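3. Bedding, Room Temperature, and Reported Sleep in Rented Housing

3.1 Setting and households
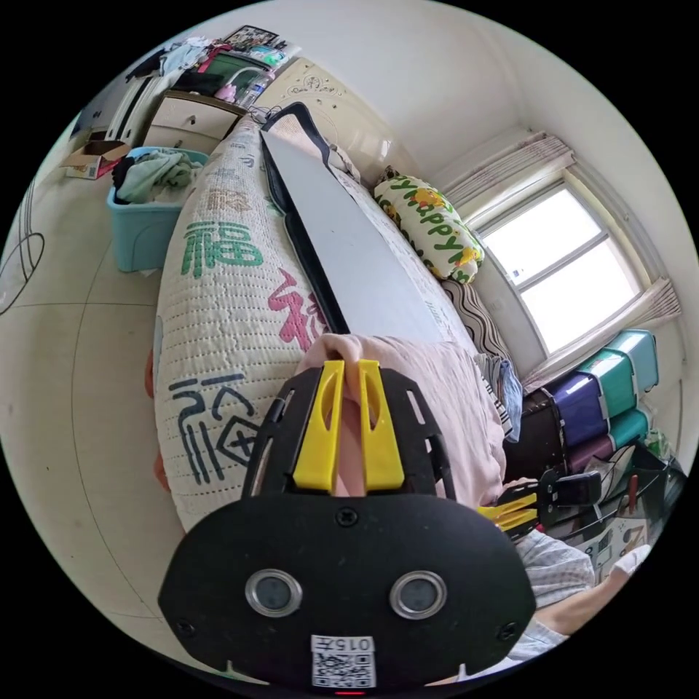 Figure 2. Bed with a white quilted bedspread printed with Chinese characters, including a green 福, and a pink cloth.

The households in this part of the study were all renters in two neighborhoods, Kulham and Treloar. Both were built up over the same period and have much the same mix of low-rise apartment blocks and divided houses, but they differ in how they are heated. Most buildings in Kulham have a shared boiler that is run by the landlord and set to a fixed schedule. In Treloar, tenants mostly have their own electric heaters and pay for what they use. We chose the two areas for this reason. A tenant in Kulham has little say over the temperature of the bedroom at night and can change only what is on the bed. A tenant in Treloar can change both, but one of them costs money each time.

We recruited 60 households through notices in building lobbies and through two laundromats. Households were eligible if at least one adult had slept in the same bedroom for the past year and planned to stay through the end of the heating season. We did not exclude people who shared a bed, although this made some of the questions harder to answer, as discussed in Section 3.4. Sixteen households left before the final interview, most of them because they moved. The results below are for the 44 that remained.

3.2 Bedding inventory

At the first visit, one adult in each household filled in an inventory of the bedding in regular use. We asked for the type of each layer, the fill if it was known, how long it had been owned, and the months in which it was used. Layers were recorded in order from the mattress up. A bedspread was counted as a layer only if it stayed on the bed at night. This rule was added after a pilot round in which several people listed a spread that they folded down or took off before going to sleep.

The distinction turned out to matter more than we had expected. In many homes the top cover is there mainly for daytime use. It keeps dust off the sheets, gives people a place to sit, and in a one-room apartment it makes the bed look like part of the living space. Some of these covers were gifts and had been kept for that reason, including wedding gifts and covers brought from a parent's house. People were often unwilling to sleep under them. One respondent in Treloar owned a heavy quilted cover that would have made the bed a good deal warmer, and she ran a heater all night with the cover folded on a chair.

Fill was a weak point in the inventory. Fewer than half of respondents could say what was inside their comforter, and care labels had often been cut off or had faded in the wash. We therefore grouped covers by thickness as reported by the respondent (thin, medium, thick) and did not try to estimate insulation values from material. Earlier work on bedding and sleep has usually been done in laboratories, where the bedding is supplied by the researchers and these problems do not come up.

3.3 Temperature logging

Each household was given a Winska temperature logger and asked to place it at the height of the pillow, away from any heater and out of direct sun. The loggers took a reading every ten minutes. We had planned to place them ourselves, but many respondents preferred to do this on their own, and we gave them a one-page sheet with instructions.

After removing nights with missing readings, nights spent away from home, and nights when the logger had clearly been moved, we had 2147 usable nights. Of the nights that were dropped, 237 were lost to a single cause, a batch of batteries that failed in the cold. These losses were not spread evenly. They fell mostly in Treloar, and mostly in the coldest bedrooms, so our figures for that neighborhood probably make it look slightly warmer than it was.

Bedrooms in Kulham were warm in the evening and cooled sharply after the boilers shut down, usually a little before midnight. They reached their lowest point shortly before dawn. Bedrooms in Treloar were cooler in the evening but changed less over the night. Tenants there tended either to leave a heater on low or to leave it off altogether, and few reported getting up to adjust it.

3.4 Sleep diaries

Respondents kept a short diary for two weeks in each of three months. They wrote down when they went to bed, when they got up, how many times they remembered waking, and whether they had added or taken off a layer during the night. There was also a blank line for comments. We used paper diaries because the pilot group found the phone version annoying at bedtime and tended to fill in several days at once.

Waking was reported more often in Kulham, and the entries cluster in the second half of the night. The comments help explain why. People went to bed in a warm room, pushed the thicker cover down to the foot of the bed, and woke up cold some hours later. Many kept a spare blanket within reach. Others had stopped using the thick cover and wore heavier clothes to bed instead, which they said was less comfortable but saved them from waking to look for the blanket.

In Treloar, the most common complaint was about getting into a cold bed. Once asleep, respondents there reported fewer interruptions. Those with three or more layers did not report better sleep than those with two, and several wrote that the weight bothered them or that the layers slid off to one side.

Couples gave the least consistent answers. Where both adults kept a diary, they often disagreed about whether a layer had been added during the night, and in a few cases each said the other had done it. We treated these nights as unclear and left them out of the layer analysis, though we kept them in the temperature results.

3.5 Washing and storage

We had included a few questions about laundry only to fill out the inventory, but the answers bear on the main question. Thick covers do not fit in most of the washing machines in these buildings. Respondents who used a laundromat washed their heaviest cover once or twice a year, and some put off bringing it out in fall because it would then have to be washed and dried again in spring. Drying was a problem in its own right. Few of the apartments have outdoor space, and a quilted cover hung over a door can take two days to dry in a cold room.

Storage had a similar effect. In smaller apartments, off-season bedding was kept under the bed, on top of a wardrobe, or at a relative's home. Covers stored at another address tended to come back late, sometimes well after the first cold nights. Respondents with a closet or a storage bench in the bedroom changed their bedding earlier in the season and changed it more often. We did not set out to measure this, and the number of households is too small to say how much of the difference comes from storage and how much from the size of the apartment.

3.6 Limits of the data

The sample is small and drawn from people who had lived in one place for at least a year, so it leaves out those who move most often. Thickness was reported by respondents and was not checked. The loggers measured the air near the pillow and give no direct reading of the temperature under the covers. A second round, planned with the tenants' advice service at Wendidov, will use a sensor placed between the sheet and the first cover, and will ask about mattress type, a question that was left out of this round by mistake.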